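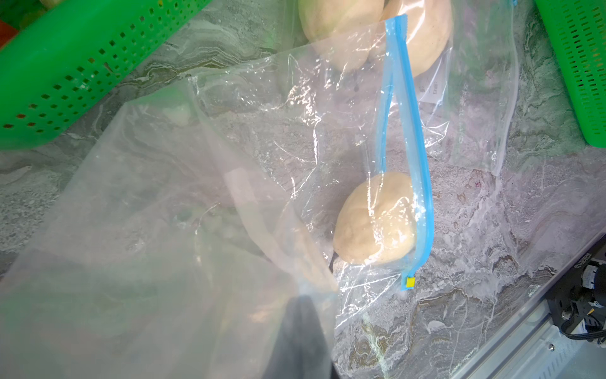 According to Ronaldo Evangelista, a bag of fruit should be closed only when the last piece is in and the air is pressed out. This chapter begins with that step.

Chapter 2. Sorting and Bagging Produce

Bags with a zipper strip suit small amounts.
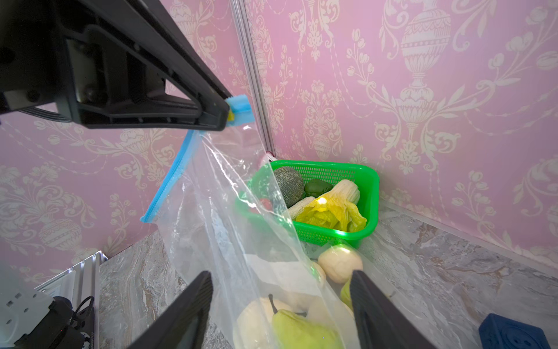 Fill each bag to the level the recipe card calls for, then lay it flat. Baskets are for larger items.

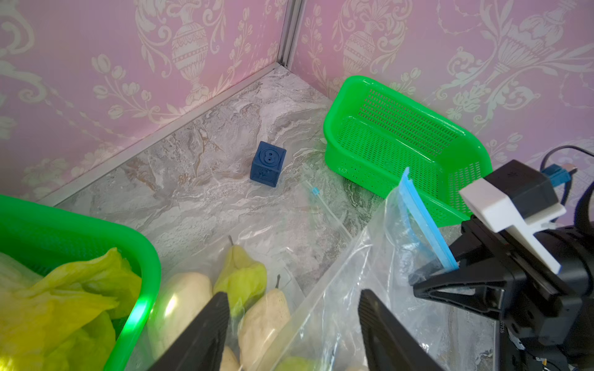
Weight decides what goes at the bottom of a basket. Leaves bruise under a load, so lettuce gets a basket to itself, like the one in the lower left corner.

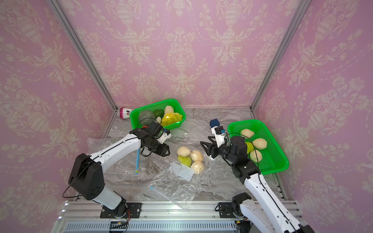

Exercise 15 covers labels.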